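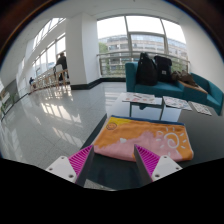
Towels, towels, towels – a morning at Josomon, Flernden

Got there at 9, signed in, straight up to the lounge floor. They collect examples for the folding model out here, with hand-held grippers, magenta ribbed fingers. You squeeze, lift, fold, put down. Next go.

Target is 400 takes per towel. The orange one with the smiley and the big white sun was on 149 when I left. Dark shiny table on purpose – reflections are meant to make it harder for the Kushwaha model, wich has only seen matt ones so far.

Had a try myself. 52 seconds for one fold, awful. Wrist aches. Bad takes get kept too but tagged seperately.

Coffee good. Brarnex site next, August.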